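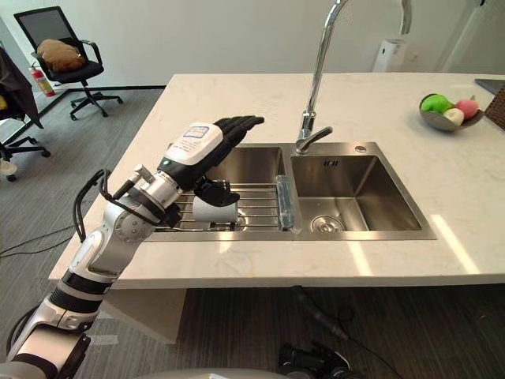

Old magazines turn yellow when they become old, and many children ask us why. Most cheap paper is made from wood. Inside wood there is a natural glue called lignin, and it holds the tree together. Air and light change the lignin, and then the paper becomes yellow, later brown. Water makes other trouble. It makes the pages wavy, and mould can grow there. So a double sink with a dish rack over it, like in the photo, is a bad neighbour for a magazine. Read in another room, please, and dry your hands first.

Look at the word "pulp"

Pulp is wood which is broken into very small pieces and mixed with water. In the paper mill it is pressed flat and dried. The film magazine Prurkus was printed on this kind of paper, and one copy had 50 pages. In our reading room at Kelmendi we keep 485 old magazines, and the oldest of them are the colour of tea. The covers stay bright for longer. They were printed on smoother and better paper.

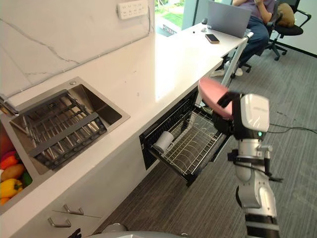
Light is the biggest enemy of coloured ink. Red and yellow often fade first, and then the film star on the cover gets a blue face! This happens slowly, so you don't notice it from one day to the next. See how strongly the window shines on the white worktop here, with the bright stripe across the middle. A cover left every day in such a place will become pale. A closed drawer is much better.

How to keep your own magazine

Put it in a clear sleeve made for paper.
Lay it flat, with not more than 13 in one pile.
Don't use sticky tape on a torn page.
Turn the pages from the top corner, slowly.
Ask an adult before you open a magazine older than your grandparents.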